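Nillwood Supporters List
Re: Who plays up front now?
From: Roos Aerts
Sent: 8 Aug 2021

Hi all,

Sorry for the long one, but I've been chewing on this since the transfer news went up on the club site and I can't talk to my family about it any more (they've asked me to stop). First, what Wouter wrote, for anyone who missed it:

> Wouter Baert wrote:
> So Lieven Dekker is off to Vellton and we get an undisclosed fee
> and a second-year striker on loan coming the other way. I've seen
> him play twice and he didn't have a shot either time. Are we really
> going into the season with one recognized forward and a kid? We
> scored 64 goals last year and Dekker had 19 of them. Somebody
> please tell me there's a plan.

Well Wouter, I don't know about a plan, but I'm less gloomy than you are! I've broken it up a bit because last time I was told off for my paragraphs. 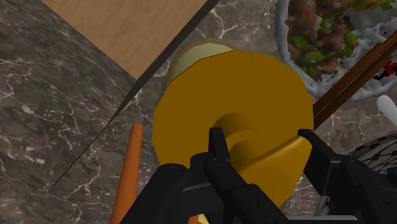
THE DEKKER MONEY

We all knew he'd go. He had a year left, he'd turned down the new deal before Christmas and he'd been a bit half-hearted in training by most accounts. If we'd held on to him we'd have had one more season out of a player who wanted to be somewhere else, and then waved him off for nothing. I was at the Ciline Cup game in December when he came off and went straight down the tunnel without so much as a nod to the bench, and I said to my brother on the drive home, that's him gone.

What bothers me is "undisclosed". When it's a good fee clubs find a way of letting you know. I've heard up to 477 thousand with the add-ons, but that came from a fellow in the lineup at the pie stand, so take it for what it's worth. Even half of that would pay for the new drainage at the north end, which I'd personally rank above a left back.

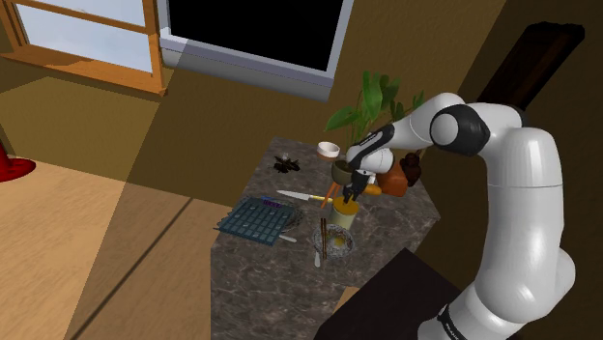 As for the loan lad, I did go and watch the friendly on Wednesday, in the rain, with the roof dripping on row F as per usual. He started on the left, which isn't his position, and looked lost for half an hour. Then they moved him into the centre and it was a different game. He holds the ball up nicely and he's quicker than he looks. He should have scored with his head just before the break and put it over the bar from close in. I'd give him until Thanksgiving before I started grumbling.

THE NUMBER 9

They haven't given the shirt to anybody yet. I think it should be Amarasinghe's. He's been here since he was a junior, he's played everywhere we've asked him to (including that dreadful afternoon at right back) and he never sulks. Yes, he misses sitters. Dekker missed plenty too, we've just forgotten because he scored the flashy ones. I'd also like to see us go back to two up top at home. The lone striker thing was fine when we had Dekker chasing everything, but Amarasinghe needs somebody near him to play off, and the midfield has enough legs to cover.

My lineup for Saturday, for what it's worth, would have the loan lad and Amarasinghe together, the captain sitting in front of the back four, and whoever's fit out wide. I'd leave the new keeper on the bench for one more week. His kicking on Wednesday frightened me half to death. 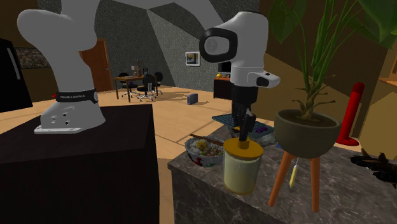

Marloes De Bruijn has already emailed me off-list to say I'm dreaming about two up top, that the manager tried it twice last fall and we got overrun in midfield both times, and that the new keeper's kicking was no worse than the old one's. She'd give the shirt to the loan lad straight off and see if it lifts him. I see her point on the midfield, but one of those games we were down to ten men before the half, so I don't think it counts!

Kristof Verhoeven, are you still driving on Saturday and have you got a spare seat? My brother's working and the bus gets in after kickoff. I can chip in for gas and I'll bring the thermos.

Cheers,
Roos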